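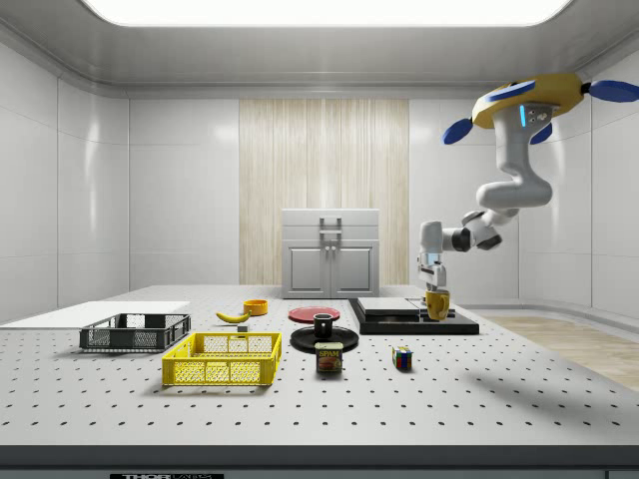 Progress report to the Henao Fund
Project: Orkari, pick-and-place learning in simulation
Reporting period: second half of year 2
Submitted 7 Oct 2021 by Mihret Moges, project lead

Summary

The work in this period went into three things: finishing the tabletop scene, measuring how well a policy trained on the scripted demonstrations handles objects it has to set down on a raised surface, and finding out why the bowl tasks were so far behind the cup and mug tasks. The first is done. The second has a result we are comfortable reporting. The third is partly explained, and we describe below what is still open. No budget change is requested.

Staffing

Segundo Betancur continued on the simulator and asset work. Lucero Cuadros ran the training and evaluation. Nelly Ayala joined in May and took over the contact model and the wrist view. Elli Savolainen reviewed the evaluation protocol before the runs began and again before this report was written.

1. Tabletop scene

The scene is now fixed and will not change before the end of the project. The arm is mounted overhead and works down onto a perforated breadboard table. The object set is a mug, a cup, a banana, a small bowl, two plates, a SPAM can, a Rubik's cube, a small block, two open crates and the black platform with the gray slab on it. Object poses are drawn again at the start of every episode, inside limits that keep everything within the arm's reach. The limits are stored with the scene file, so a given episode can be rebuilt from its seed.

Two problems took longer than planned. The collision shapes of the crates were solid boxes in the first version, which meant nothing could be put inside them. Segundo replaced them with separate walls and a floor. The second problem was the room lighting. The ceiling panel was bright enough to wash out the holes in the table in the overhead view, and the pose estimator was using those holes more than we had understood. The panel was turned down and the estimator retrained.

2. Demonstrations

We generated 2980 scripted demonstrations. Each one has the joint positions, the gripper opening, the scene view, the wrist view and the pose of every object at every step. Demonstrations in which the object was dropped or the arm touched the table were removed before the set was frozen and are not part of that number.

The script plans a grasp from above in all cases. The fingers come down vertically and close across the object or its rim. This is a simple strategy and it limits what the policy can learn. The banana is easy to grasp this way and the plates are nearly impossible, so the plates are present in the scene as obstacles and as places to put things, and are not picked up in any task.

Cup and mug tasks share one script with different grasp offsets. In both, the platform can be the start or the goal. The goal height is given to the policy as a number and is not inferred from the view. We plan to remove this help in the next period.
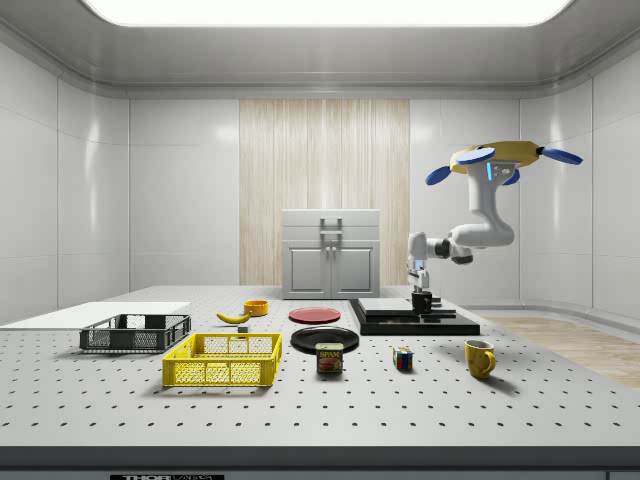

3. Evaluation of the placing policy

Lucero ran 269 evaluation episodes on layouts not used in training. An episode counts as a success if the object is upright, inside the goal area, and at rest with the gripper open when time runs out. Partial credit is not given. The protocol was written down before the first run and was not changed afterward.

The policy completed 136 of these episodes. That is a little more than half, and it is below the level we had hoped to report. The failures fall into groups that we can describe:

Early release. The gripper opens while the object is still above the slab, and the object tips on landing. This was the largest group. It appears mostly when the goal is on the platform and rarely when the goal is on the table itself.

Handle contact. The mug is grasped with one finger against the handle, turns in the grip during the move, and is set down at an angle.

Neighbor contact. The arm takes a short path and knocks another object. The SPAM can and the cube were the usual ones.

Time. The policy hesitates above the object and does not finish.

Early release looks fixable. The policy opens the gripper at a height that would be sensible for the average demonstration, and the demonstrations were weighted toward the table. Lucero trained a second version with the platform goals sampled more often. It releases lower, but the full evaluation has not been repeated with it and we do not want to give a number from a short run.

4. Bowl grasps and the wrist view

Bowl tasks were kept out of the evaluation above. Early trials were poor enough that including them would have hidden everything else. Nelly looked at them separately, one grasp at a time, using the wrist view.

Her main finding is that the bowl is hard to see properly from close up. Its surface was given a glossy metallic finish in the close-up tests, and from the wrist the inside shows dark areas and pale reflections that shift as the gripper moves. The depth estimate follows the reflections and places the inner wall too far away. The hand itself also covers part of the rim on the side where the fingers come in. Between these two effects, the estimated rim can be off by more than the finger clearance, and a finger then lands on top of the rim where it should pass beside it.

She tested this by giving the policy the true rim position from the simulator. The grasps improved clearly. The motion itself is therefore good enough and the estimate is the weak part. We are now comparing a matte finish, random finishes, and a rim detector that uses only the outer edge against the board.

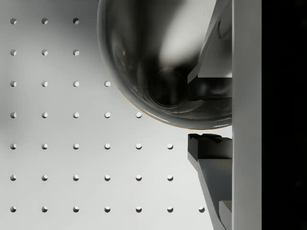

5. Compute and shared tools

Training ran on the Wenell cluster within the agreed allocation. There was one outage, and the affected runs were started again from saved checkpoints. The episode viewer has been passed to the Peddale group, who are using it for their own scene. They reported a fault in how the viewer handled missing wrist images, and the fix is in the current version.

6. Plan for the next period

Repeat the full evaluation with the reweighted demonstrations, on the same layouts and with the same protocol.

Finish the bowl comparison and add bowl tasks to the evaluation if the rim estimate holds up.

Remove the goal height input and measure the cost.

Add a grasp from the side for the mug, so that the handle can be avoided. This needs a change to the planner and Segundo expects it to be the slowest item on the list.

7. Risks

The side grasp may not be ready in time. If it is late, the mug tasks will stay in the evaluation with the top grasp and the handle failures will be reported as they are. The other risk is the rim detector, which relies on contrast between the bowl and the pale board and may do badly where the arm's shadow falls across it. Elli has asked for shaded layouts to be listed separately in the next evaluation, and we have agreed to do so.

The frozen demonstration set, the evaluation seeds and the failure labels are in the project store under Orkari. Access for the fund's reviewer can be arranged through Mihret Moges.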